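Fitted sheet keeps popping off one corner
Home & Laundry > Bedding
Thread views: 3706

kelpie_lane
Moved the bed into the small room with the stacked washer and dryer in January and the fitted sheet hasn't stayed on properly since. It's always a bottom corner. I put it on tight, the sides go ripply, and by morning the corner has lifted and you can see white underneath. Sheet is a lavender-grey one from Provham, mattress is a Granov on a plain white box base. The base sits in a bit from the mattress so there's nothing for the sheet to catch on. Basket's out and I'm about to strip it again.

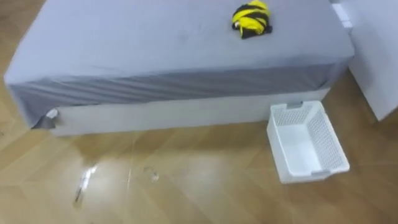

Do I need a deeper sheet or just better elastic?
Measure the mattress from seam to seam first, and if the pocket on the sheet isn't at least 5 cm deeper than that, you need a deeper sheet.

dunmorebay
What kelpie said about the sides going ripply is the giveaway for me. Long folds running along the side mean the elastic is working hard the whole length and there's not enough fabric tucked under. New elastic won't fix that.

tincan60
Disagree. I had the same thing with a sheet that had plenty of depth. The elastic had cooked in the dryer. Hot cycle every week for two years and it just goes limp. Pull the hem out and let it go. If it doesn't snap back it's the elastic and you can replace it for a few dollars.

dunmorebay
If it was limp it wouldn't be pulled taut along the side though.

tincan60
It can be taut along the side and useless on the corner. They don't always run the elastic the whole way around. Some cheap ones only have it at the ends.

kelpie_lane
Just checked, elastic goes all the way around. It snaps back on the long side but one corner feels a bit tired. I haven't measured the depth yet, the tape is in the shed.

marrow_st
Have you got it the right way around? On a double the long and short sides are close enough that you can get it on wrong and not notice. Then one corner always goes. Look for the care label, on mine it goes bottom right.

kelpie_lane
I thought of that. It's the right way around. Label is bottom left on this brand.

oldfloorboards
I use the Chamoun clips, the ones with a strap that goes under the corner. Bit of a pain on wash day because you have to lift the mattress to get them off, but I haven't had a corner go in ages. With a low bed you'll be on your knees doing it.

dunmorebay
Clips mark the fabric. I went back to a deeper sheet.

oldfloorboards
Mine haven't marked anything. Depends on the clip I suppose. The metal ones are worse.

kelpie_lane
The stack has the two round doors and the little fridge on wheels is along the back wall. Parquet is herringbone and the bed does creep on it, so I'm wondering if that's part of the trouble.
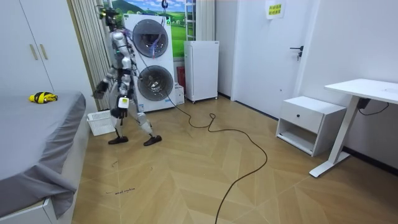 Page 2 of 4

marrow_st
Creeping bed could do it. Every time it shifts you shove it back by the mattress and the sheet takes the pull. Put rubber pads under the base. Felt ones will make it worse on timber.

tincan60
Agree on the rubber. Also drop the dryer heat to low for anything with elastic in it. I line dry mine now, even in winter.

dunmorebay
Fostier do a deep one. Mine was $94 for the double and it has a wide band at the corners. Not cheap but it tucks well under.

tincan60
$94 for a fitted sheet is mad.

dunmorebay
It's lasted longer than the two cheap ones I had before it.

kelpie_lane
Found the tape. Mattress is 32 cm and the packet for the sheet says 30. So that answers that. I'll get rubber pads as well and see how it goes with a deeper one. Does the Fostier come in grey?

dunmorebay
Mine's white. I think there was a grey.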